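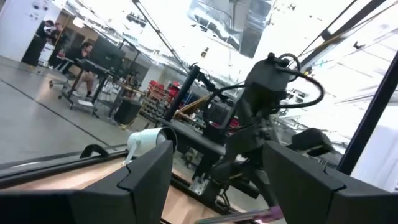

Birkolero Shared Workspace: Progress Report to the Donard Fund
17 December 2019

1. Purpose of this report

This report covers the fitting out and first period of use of the large workroom at Birkolero, supported under the Donard Fund's premises grant. It follows the interim note submitted in April.

2. Work completed

The room has been kept as one open space, as set out in the application. The concrete floor has been cleaned and left uncovered. The proposal to lay carpet was withdrawn after the quotation from Panero exceeded the allowance, and the sum released has been moved to furniture.

Desks, office chairs and monitors are now in daily use. Desks with wheels were chosen so that the layout can be changed between bookings. The wooden tabletops were retained from the previous premises and refinished by Ait Ali under the existing maintenance contract. White wall panels have been put up, and trash bins are provided at the workstations.

3. Use of the room

The room is open to registered users 50 weeks a year. It can hold up to 12 people at desks, with standing space for short conversations away from those who are working. Users have asked that this arrangement be kept. Noise carries further than expected over the bare floor, and two requests for quieter desks toward the back have been met by moving furniture.

4. Outstanding items

Loose cables on and near the tables remain a concern. Cable trays were ordered in the autumn but delivered in the wrong length, and the supplier has agreed to exchange them. Glare on monitors in the brighter part of the room is also under review. Blinds have been priced at $300 per window, and a decision is needed before the order can be placed.

5. Budget

Spending on furniture is within the approved amount. Electrical work is complete and has been invoiced in full. We request the Fund's agreement to carry the unspent flooring balance into the next period, to be applied to blinds for 3 windows and to the remaining cable work. Copies of all invoices are attached as Annex A.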